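Home | Notebooks | Produce Handling | Archive | Log in

9/29/26 — Rodulow bench, dragon fruit

The purpose of this entry is to record the condition of the fruit supplied by Pilodham and the layout of the white table. The blue tray is to remain at the back of the table.

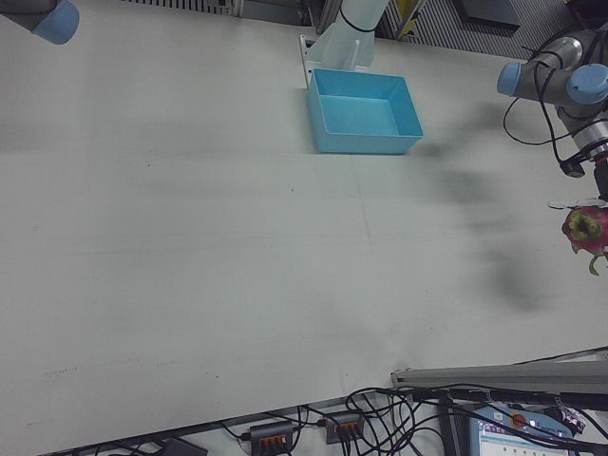

Dragon fruit and light blue tray, white table.

Scale tips are green to yellowish-green over magenta-pink skin. Small pale scuffs were noted and are not grounds for rejection.
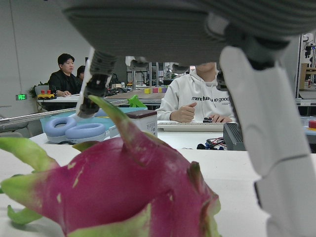
MacKinnon replied that the scales bruise before the skin does, and asked that fruit be held at the body only. This is adopted — limit of 4 handlings per fruit.

Cables along the wall side should be kept bundled.

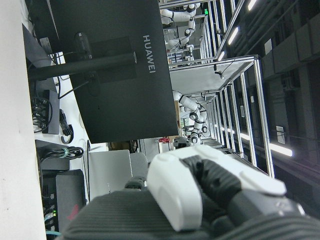

The same applies to the power strip leads. The next delivery is 6 fruit, to be weighed on receipt; any under 300 g will be returned to Pilodham.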